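綿シーツの洗濯で長く気になっていたのは、汚れ落ちよりすすぎのほうだった。乾いたあとの生地が妙に硬く、折り目に沿って白い筋が残る。水の硬度を疑い、この10月から条件を固定して記録を取り始めた。

## 条件

- 水温:40℃と60℃
- すすぎ:2回
- 洗剤:Clelleoの粉末(無香料)
- 柔軟剤:なし
- 乾燥:室内干し、送風のみ

硬度は試験紙で読む。精度は低いが、洗剤の量を決めるには足りる。Clatbridgeに越してから水の硬度が前の住所より一段上がり、同じ計量では泡がほとんど立たなくなった。カルシウムとマグネシウムが石けん分と結合し、不溶性の塩になって繊維に付着するためである。合成界面活性剤を主体とする洗剤では影響が小さい。手元の粉末は石けんの比率が高いので、この差がそのまま出る。

40℃では粉末の溶け残りが多かった。先に湯で溶かしてから投入すると筋は減ったが、硬さは変わらない。60℃では溶け残りは解消した。ただし生地の縮みは無視できず、縦方向に強く出る。平織りよりサテン織りのほうが手触りの変化が大きいようだが、試した枚数が少なく断定はしない。 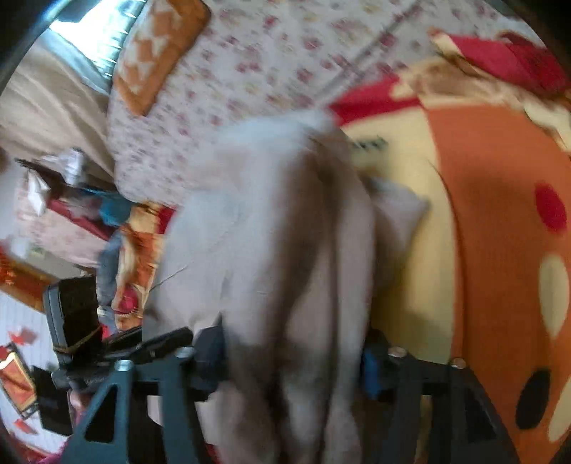 前回の記事について、Gunvor Hauglandからは、すすぎの回数を増やす前に洗剤を減らすべきだという指摘をもらった。硬水なら増量が定石だが、軟水化剤を別に入れればその前提は崩れる、石けんかすが出る環境で石けんを足しても残留物が増えるだけだ、とのことだった。

もっともな意見なので、次の組では洗剤を標準量の半分に落とし、クエン酸ナトリウムを併用する。クエン酸そのものを洗いの段階で入れると液が酸性に寄り、石けんの洗浄力が落ちる。最終すすぎなら使えるが、入れすぎると金具に悪い。

脱水の回転数も見直した。これまで毎分3,000回転と書いていたのは、Numumの卓上遠心脱水機の値である。洗濯機本体の脱水はこれよりずっと遅い。表の該当欄は訂正済み。脱水が強いほど、すすぎ水に溶けた成分は水と一緒に抜けるが、深い折り皺が残りやすい。干す前に耳を合わせて二つ折りにし、縦横に引いておくと皺は浅くなる。

残りは試験紙が届いてから測る。軟水化剤の量と洗い上がりの硬さは、同じ表に列を足して載せる予定。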